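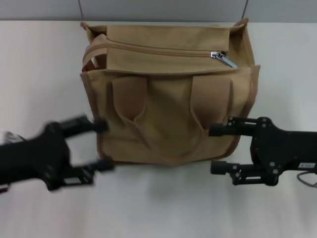 Zipper on canvas tote keeps sticking
asked by Josée Sutherland, 2022-06-30

I use a tan canvas tote for groceries and library books, and since April the top zipper catches every time I close it. The pull moves fine for a few inches and then just digs in. Can I fix this myself?

Garnet Beaudoin
Rub a plain candle along the teeth, both sides, then run the pull back and forth. Mine needed 4 passes – smooth as anything now! Also don't stuff the bag so full. I'm guilty of that too.

Raymonde Bélanger
Check for loose threads first. Snip them, don't yank.

Jahangir Howlader
just buy a new one, mine from Cultetti has snaps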